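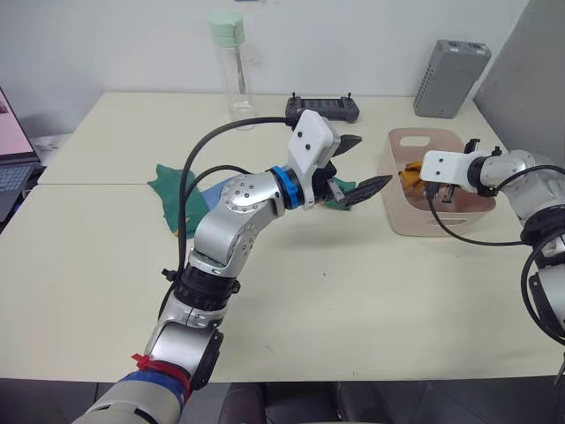 Ukent is looking for two part-time laundry finishers to sort, pair and fold small items at our workroom in Noltitz. Most of the job is socks. The rest is washcloths, baby clothes, napkins and other small pieces that our customers send in along with their shirts and sheets. You work at a light-colored table, spread the load out by color, and put finished pieces into a plastic basket like the pale pink one with the yellow cloth in it. When an order is complete, its basket goes on the shelf with the order slip on top, and you start on the next one.

What the work involves

You will take dried loads from the carts and check the order number against the slip. Small items get turned right side out, matched and folded the way the customer has asked. Some want socks folded flat in half, some want them rolled, and a few want them laid together with no fold at all. The slip says which. If it says nothing, fold flat.

Singles are kept with the order until the end of the shift. After that they go into the singles drawer with a tag showing the order number and the date. Do not pair a single with something close to it from another order. We get more complaints about this than about stains.

You will also look over each piece as you handle it. Holes, thin heels, loose cuffs and marks that did not wash out are written on the slip in plain words, so the front counter can tell the customer at pickup. Please keep it short: "hole at toe, left as is" is enough. We do not mend unless the customer has paid for mending.

On a normal shift a finisher goes through about 40 orders. New people do fewer, and we expect that for the first few weeks.

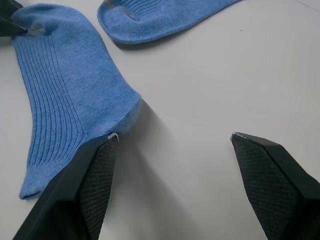 Sơn Lâm told us that the hard part was learning to match by the knit before the color. Two blue socks can look the same from across the table, but one has wide ribs and the other fine ones, and by the third week the hands notice before the eyes do. The other advice was to lay everything flat first, even when the pile is small, and to leave the dark ones until the daylight is good.

We agree with both points and they are now part of the training. Training is paid and lasts three shifts. You will work next to Phúc Dương for all of it and will not be timed. 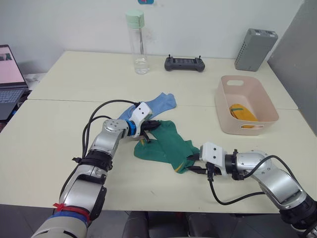 After training you choose your own order of work within a shift. Some finishers do all the towels and napkins first and keep the socks for last, others go strictly by slip number. Either is fine as long as the rush orders (yellow slips) are on the shelf by noon.

Hours and pay

Shifts are mornings only, 7:00 to 12:30, with a paid break. We are offering three or four shifts a week and can be flexible about which ones, but we need the schedule settled a month ahead. Pay is hourly and will be discussed at the first meeting. There is a one-time payment of $500 after your first six months. Staff laundry is free — one load a week, small items included.

What we ask for

No experience in a laundry is needed. You should be able to tell close shades apart, including navy from black, and to stand for most of a shift. A high stool is available if you prefer to sit for the folding. You need to read English well enough to follow the slips. We use Zaron unscented detergent for nearly everything, but customers' own products do come through on the clothes, so please let us know if you have a skin allergy. Cotton gloves are provided to anyone who wants them.

Rings and bracelets come off before you start. They catch on the knit.

How to apply

Send a short letter to the Ukent office, or bring one to the front counter on Từ Street. Tell us which mornings you can work, when you could start, and any job you have had that involved sorting or checking things by hand. A résumé is welcome but not required. If you are invited in, plan on an hour: a short talk, then a mixed basket to sort and fold at the table. The hour is paid whether or not we hire you.

Posted 19 December 2023. Both positions start in March. We will reply to everyone who writes.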